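Thread: the Harari fan theory, and why I've changed my mind about it

By the Trasen Recap account
10/05/2020
4 min read

1/ I finished my second watch of Broltivetti last night, all 52 episodes. A few people asked what I make of the Harari theory now, so I'm putting it in one thread. Spoilers for everything up to the end of series four.

2/ For anyone who hasn't met it: the theory says Harari died in the flood in the first series, and the person we've been watching since then is the ship's copy of him. It started on the Trasen forum and one thread there has 966 replies. I have read most of them.

3/ I used to think it was rubbish. My argument was that the copies can't eat. We're told so in episode 5, quite clearly, and Harari is always eating. He has soup in the very next episode.

4/ On the rewatch I kept an eye on this. He has food in front of him a lot. He holds a spoon a lot. I only found one place where he swallows anything, and he has his back to us, so you just hear it.

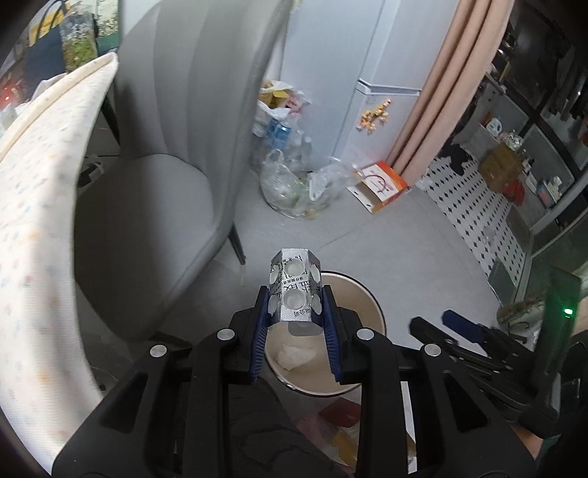
5/ The soup scene is the odd one. The bowl is full when his sister sits down, and it's still full when she leaves the table. I had put that down to a continuity slip. The show has plenty of those, so it might still be one.

6/ Second point, the coat. Everyone else from the lower decks changes clothes after the flood. Harari has the same grey coat with the same torn pocket, and it stays torn for three series. Somebody on the forum said the costume budget was tight. Fair enough, but they found the money for 31 new uniforms in the Alcantara episodes.

7/ Third point, and this is the one that moved me. When the crew get to Alcantara, the gate asks each of them for a name. You hear the tone after every name. After Harari's there's no tone. The scene cuts to the outside of the gate before you'd expect it.

8/ I went back and listened to that with headphones. No tone. I also checked the version with the other sound mix, and there isn't one there either.

9/ People will say the cut is there for pace. Maybe. But the gate scene is slow in every other way. They let the old pilot spell her name out twice.

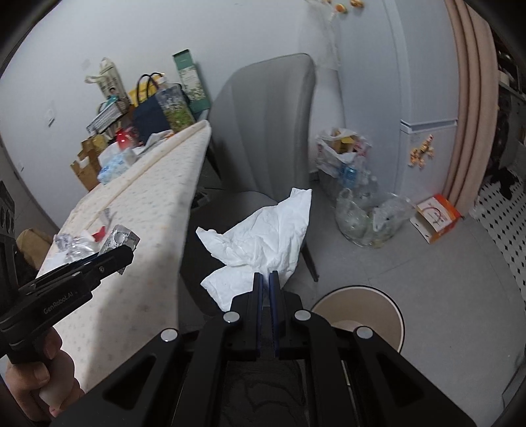
10/ Now the case against. The copies don't age, and Harari has grey in his hair by series three. I don't have a good answer to that. The usual reply is that the ship would have known how he ought to look, and kept it up to date for his sister's sake. I find that a bit thin.

11/ There's also the letter. He writes home in the second series and mentions the dog, and the dog was never on the ship. So how would the ship know? The forum says he talked about it before the flood. I couldn't find that scene. If you know where it is, please give me the episode number.

12/ I don't count the mirror shot. It comes up every time, and I think it's a badly placed light. You can see the same flare behind two other people in that corridor.

13/ So where I am now: I think the writers had the idea early and left room for it, and hadn't settled it by the end of series four. The food and the gate look planned to me. The hair and the letter look like someone forgot, or changed their mind.

14/ If series five does confirm it, I hope they do it in a quiet scene with his sister. She has been right about almost everything else, and she's the only one who never asks him what he remembers. Watch her face at the Alcantara gate. She looks at the speaker before he does.

15/ A few replies to things already sent to me. Yes, I've seen the deleted scene, and no, I don't think it counts if it was deleted. I haven't read the tie-in comic. I do think the pilot knows.

16/ Next rewatch thread will be on the Alcantara map and why the east stair leads to two different places. That should be up later in October. Please don't send me anything from the series five trailer - I'm not watching it.

Recent threads
Every song in Broltivetti, in order
Was the flood an accident?
The Alcantara uniforms, deck by deck
Which series to skip on a rewatch
The pilot's log: what we know so far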